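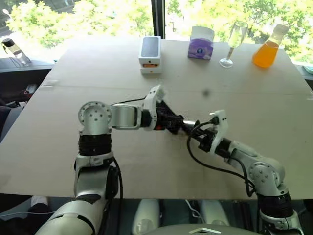
Deciding the order in which to pack a shelf of mixed small goods is mostly a question of failure modes. I have a move coming up (Tultik to Flesthorpe, 532 km, one van) and I have been sorting the contents of the study into classes by how they break, with the room they came from ignored. Rigid boxes tolerate stacking. Soft-walled boxes tolerate it once. Stemware does not tolerate it at all. The phone box, the tissue box and the stemmed glass lined up at the far edge of the table make a fair test set, one from each class, and the rest of this post works through them in that order.

Rigid boxes first. Phone packaging is dense board with a close-fitting lid, and the lid is the weak point: turn the box over and it slides off under its own weight. I run one strip of paper tape across the join, fold the end back 8 mm as a pull tab, and write the contents on the tape. The box itself stays unmarked. Small chargers and adapters go inside, wrapped so they don't rattle. These boxes go at the bottom of the carton, flat, lid up.

Tissue boxes are thin card with a slot in the top. A full one makes good side padding and a half-empty one makes none, so I top up the open ones with socks. They go against the carton wall, upright. A tissue box laid on its side under load will fold at the slot, and then the tissues get into everything.

The glass takes longest. A tall narrow bowl on a thin stem has two places to fail — the rim and the joint between bowl and stem. Fill the bowl with crumpled paper until it is firm to the thumb but not wedged. Wind a strip of paper around the stem until it is close to the diameter of the bowl, so the glass becomes a cylinder. Then roll the whole thing in two sheets, corner to corner, tucking the ends in as you go. It travels standing up, base down, in a divided carton with nothing on top.

Pao-chu Hsueh, who moved twice last October, disagrees with me about base down and packs hers on the rim. Her reasoning is that the stem then carries only the base. Mine is that the rim is the thinnest part of the glass and I would prefer not to stand on it. She has lost one glass out of 34, so I can't call her method wrong.

Cartons are the Uka double-wall ones, bought flat. Tape the bottom seam twice, then once across at each end. I still have to do the desk lamp and the large Chiang dictionary, which weighs 2086 g and is going in with the towels.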